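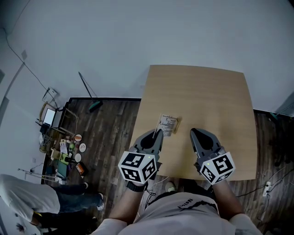 Orkmont Square Table, Oak Finish
Manufacturer: Winard Furniture Works
Category: Tables, light commercial

Overview

The Orkmont is a four-leg table with a square top for break rooms, classrooms, reading areas and small cafes. It ships flat with the legs detached. The top and apron arrive joined at the factory, so the only assembly work is fitting the legs and setting the levelers.

Construction

The top is made from edge-glued oak boards with the grain running in one direction. Slotted brackets hold it to the apron. The slots let the top move across the grain as humidity changes, and the bracket screws should be left as tight as they come from the factory.

Each leg is held by a steel corner plate and a hanger bolt. The plates sit in grooves cut into the apron and cannot be swapped with those from the earlier Medeiros table, which used a wider groove.

Edges are eased on the upper and lower faces. Corners are slightly rounded.

Finish

Standard finish is Drurnon clear matte, a two-part waterborne coating applied to all faces of the top, including the underside. The legs and apron receive the same coating with one fewer pass. Color varies between boards and will deepen with exposure to daylight. Tables ordered at different times may not match when placed side by side.

The coating resists water, coffee, dish soap and most office cleaners. It does not resist acetone, paint stripper or oven cleaner. Hot pans need a trivet.

Included

Top with apron
4 legs
Corner plates, bolts and washers
Leveling feet
Hex key
Touch-up wax stick

Assembly

1. Lay the top face down on a blanket or on the flattened carton.
2. Set each leg into its corner with the bolt through the plate.
3. Add the washer and nut. Tighten by hand.
4. When all legs are in place, finish with the key, working corner to corner.
5. Screw in the levelers fully. Turn the table upright with two people.
6. Adjust the levelers until the table does not rock.

Check the leg bolts again 9 days after assembly and then once a year. Do not drag the table by its top.

Testing

The top was tested at the Winard shop under the direction of Weidong Yin. The edge load test ran for 4,000 cycles and the leg joint test for 2,000 cycles in each direction. No joint opened and no corner plate shifted. One leveler pad wore through during the leg test and the pad material was changed before production. The full report can be requested from the sales desk.

Care

Wipe with a damp cloth and dry at once. Do not use wax or oil polish over the coating, as both leave a film that blocks later repair. Light scratches can be filled with the wax stick. Deeper damage can be sanded and recoated, but the whole face must be done in one session or the sheen will differ.

Ordering

Standard finish ships from stock. Custom stain is made to order and cannot be returned. Spare legs, plates and levelers are sold singly. Quote the code stamped under the apron when ordering parts, including for tables bought before the January bolt change. Older tables use a coarser thread and the current nuts will not fit.

Trade accounts: Linnea Söderlund, sales desk
Parts and repair: Sizwe Rampersad, service desk

Warranty

Joints and corner plates are covered for 4 years in indoor use. The coating is covered for one year. Damage from standing water, direct heat or outdoor storage is excluded. Freight damage must be reported before assembly, with the carton kept for inspection.

Page revised 23 October 2022. Leveler instructions corrected.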